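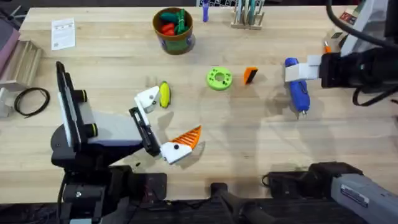
Estia Butcher-Block Top – light wood, 1730 mm

Godwood / Tops & Benches / Estia

Back in stock. The light one, which is the one everybody asks for. The darker Estia is still out until November, sorry, no preorders on it this time.

Solid top for a workbench, craft table, kids' table, whatever you need a flat strong surface for. Sold as a top only. Legs and frames are separate, see further down. The little yellow toy, the lime-green ring and the orange block don't come with it, and neither does the blue tool.

Size and weight

Length 1730 mm. Depth 61 cm. Yes we know, one in mm and one in cm, that's how it comes off the mill sheet and we've stopped fighting it. Weighs more than 50 lb so get a second person for the lifting. Corners are square, edges lightly eased by hand. If you want a bigger roundover do it yourself with a router, it takes one fine.

Finish

Oiled at the shop, one coat. Enough to ship it, not enough to live with. Put another coat on before you use it, both faces and all four edges. Then again whenever it starts looking dull. Jevgate hard oil is what we use here and what we sell, but any food-safe oil is ok. No polyurethane over the oil please, it peels and then you email us.

Color is light with the normal variation between strips. Some tops have a few darker strips in them, some have almost none. We can't pick for you. Matching pairs – order both at once and put a note in the box at checkout, we'll try.

Good for

- Small-parts work. Bright pieces show up well on the pale wood, less hunting around for the one you dropped.
- Toys, puzzles, sorting games
- Clamping jigs and fixtures to the edge
- Hand tools, light assembly, glue-ups (put paper down for the glue, it does not come out of the grain)

Not so good for

Outdoors. Garages with no heat are borderline. Standing water, no. Hot pans straight on the surface will mark it. We get a lot of questions about using it around a sink and the answer is you can, but you'll be oiling it forever.

Mounting

Fits Besnard frames with no drilling, the inserts are already in. For other frames use figure-8 fasteners or slotted brackets so the top can move a bit with the seasons. Don't glue it down. Don't screw straight through a solid rail either, seen too many cracked ones. Heavy gear bolted at the corners is fine, pre-drill and wax the screws.

Leg options, 3 of them: Besnard fixed frame, Besnard crank frame, plain hairpins. Hairpins wobble a litle at this length. Cheaper though.

Care

Wipe with a damp cloth, dry it right after. Crumbs and sawdust off with a brush. Scratches sand out with fine paper, go with the grain, then oil the spot. Rings from cups: same thing. Once in a while check the underside too, people forget and then the top cups.

Shipping

Goes out flat on a pallet board with corner guards. Curbside only. Open it the day it arrives and let it sit flat, off the floor, for a couple of days before mounting. Damage claims need a photo of the box as well as the top – please keep the box.

Returns ok if it's uncut and undrilled. Once you've oiled it, it's yours. Custom cuts are not returnable at all, measure twice.

Cutting to length

We can shorten it, cant make it longer. Add the cut in the notes with your finished length in mm. Offcut ships with the top if you ask for it, makes a decent cutting board. Adds a few days.

Item no. ES-1730-L

61 reviews | 3 questions
Share | Save to list

Recently viewed
Jevgate Hard Oil, clear
Besnard Crank Frame, black
Besnard Fixed Frame
Estia Bench Top, short
Godwood Figure-8 Fasteners, bag
Estia Offcut Board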